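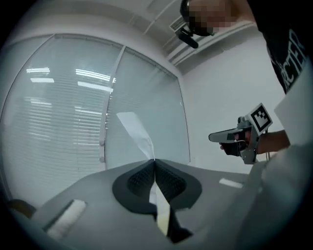
Chapter 8
Looking After the Fingertips

A gripper touches the world in two small places, and everything you ask of it has to pass through them. Motors get the attention, and so do cables and code, but the pads at the ends of the fingers do the rubbing, squeezing and slipping all day long. They get dirty first. They wear first. And they are a joy to work on, because a pad job takes a few minutes and you can feel the difference straight away!

In Chapter 7 we bolted the Humach hand gripper together and set its travel. This chapter keeps it working. By the end you will be able to clean a pair of pads, check that they meet squarely, swap a worn pair for a new one, and write down what you did so that the next person at the bench can make sense of it.

What you need before you start

Lay out a lint-free cloth, a soft brush, a small bottle of alcohol cleaner, the hex key that fits the pad screws, and a few strips of plain office paper. Cut the strips as wide as the pad and long enough to hold by one end. You will also want your workshop notebook, the one you began in Chapter 2. If your gripper is wired to a power supply, switch it off and wait for the status light to go out before you put a finger anywhere near the jaws.

The paper strip test

This is my favorite test in the whole book. Close the fingers on a strip of paper and pull gently on the free end. Good pads hold the strip evenly across their width, and the pull feels the same from the left side to the right. If the strip swings around one corner, the pads are touching at that corner and hardly anywhere else. If it slides out with no fight at all, the pads are dirty, worn smooth, or not closing all the way.

Try it three times, moving the strip a little between tries: near the tips, in the middle, and down toward the base. Many grippers close in a slight V, so expect a firmer hold at one end of the pad than at the other. What you are looking for is a hold that matches from side to side. Write down all three results, even the boring ones.

Umut Aksoy, who ran the first course this book grew out of, had every student do the strip test on a brand-new gripper before they were allowed to touch an old one. It's a lovely way to learn. Once your fingers know what a healthy grip feels like, you start to notice a tired one early - often well before it drops anything.

Cleaning comes before adjusting

Beginners love to reach for the hex key. Please pick up the brush first. Textured pads collect skin oil, cardboard dust and bits of tape glue down between the raised spots, and a clogged pad behaves just like a worn one. Brush along the pad and then across it, wipe with a damp cloth, let it dry, and run the strip test again. In the Châu workshop logs, which we will read closely in Section 8.4, 18 grippers came in marked "weak grip" over one January, and 9 of them went back out with nothing more than a good cleaning.

If cleaning doesn't help, look at the texture itself. Hold the pad so that light falls across it from the side. Fresh texture throws tiny shadows. Worn texture looks flat and a bit shiny, usually in a patch near the tip. A pad with a shiny patch is finished, and so is its partner. Change them as a pair, always.

Words to know

Pad: the soft, replaceable face on the inside of a finger.
Seat: the surface behind the pad that it screws down onto.
Toe-in: how much closer the tips are than the base when the fingers first touch.
Travel: the distance a finger moves from fully open to fully closed.

8.1 Taking a pad off

Set the gripper on its side with the jaws open and the pad screws facing you. Each finger has two screws. Loosen both by half a turn before you take either one all the way out, so that the pad doesn't twist on its seat. Put the screws in a dish. Now lift the pad from the base end with a fingernail and look at the seat underneath, which should be flat, bare and clean.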